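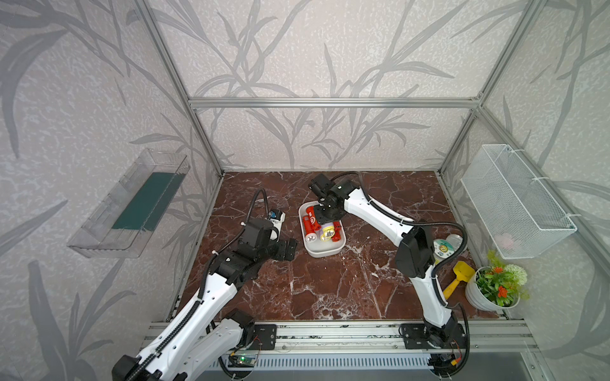
*Posted 08/11/2021 by Patrício, Totau workshop pages (Tips, Cells & Benches)*

I look after one two-armed cell, which we call Isow, and I have made most of the available mistakes on it. What follows is the list taped inside the cupboard door, typed up and with the swearing removed.

## Cables first, always

The corrugated sleeve on an arm will forgive you for a long time and then stop. Go over it with your fingers, power off, and feel for flat spots wherever the links bend. The elbow is the usual offender. Leave enough slack for the loop to arc clear of the joint when the arm folds, and then look again with the arm stretched out. A loop that looks generous in one pose can be a guitar string in the next.

The camera cable at the wrist wants its own loop, well up and out of the way. I once tied it down neatly along the link. It looked wonderful and lasted 14 cycles.

## The rail

Both arms bolt to the one aluminum rail along the front, so any looseness there turns up at both grippers and you will blame everything else first. I did. I spent an entire April recalibrating a camera that was perfectly fine.

- Put a paint-pen stripe across each bolt head and onto the plate. A broken stripe means a bolt has turned.
- Tighten a little on each bolt, going corner to corner, the way you'd do a car wheel.
- Wipe the rail before you slide a plate along it. Grit under a plate is a shim you didn't ask for.

Our log says the rail bolts were last done at 1,520 hours and the counter now reads 2,855. I mention this so you can feel better about your own log.

## Walls and floor

Wallpaper in a robot cell gets remarks. Ours is gray with leaves on it, and the marble-patterned floor gets remarks too, mostly from people who own beige kitchens. Dust both with a dry microfiber cloth. Do not spray anything toward the little green circuit board on the front rail, however streaky the floor looks. Spray the cloth, outside the cell, and wring it out like you mean it.

The slotted panel under the rail collects fluff. A soft paintbrush and a vacuum held close will clear it. Compressed air will also clear it, into everything else.

## Storage that stays put

Hang things on the sides and keep them off the floor. We have a wire-mesh basket held on with cable ties on the right and a clear plastic tray with a green mat in it on the left. Cable ties go slack over time, so give the basket a tug whenever you're in there. Trim the tails flush with proper cutters; a tail cut with scissors will find your forearm.

## Test pieces

Flashlights make good test pieces. They roll, they shine back at the camera, and they're cheap to replace. Set them in a white tray with rounded corners and mark the tray's home position with low-tack tape. Take the batteries out of anything that's going to live in there. Zotix, our other cell, has a tin of wooden blocks, and its logs are very dull.
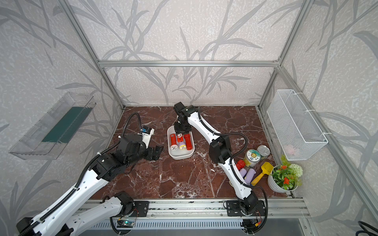
*Isow with the tray under the right gripper and the left one open.*

## Before you switch back on

1. Hands, cloths, and cutters out. Count the cutters.
2. Check that the plant pot and the toy shovel are over on the right where they belong.
3. Run both arms at the slowest speed you have and watch the cables, which will be more interesting than the grippers.
4. Wait 60 seconds after the first full move and listen. A tick at the elbow is usually sleeve rubbing on housing, and a twist of the sleeve cures it.
5. Write it in the log. Write the hours down too.

Spare cable ties are in the second drawer, under the manual for a drill we no longer own.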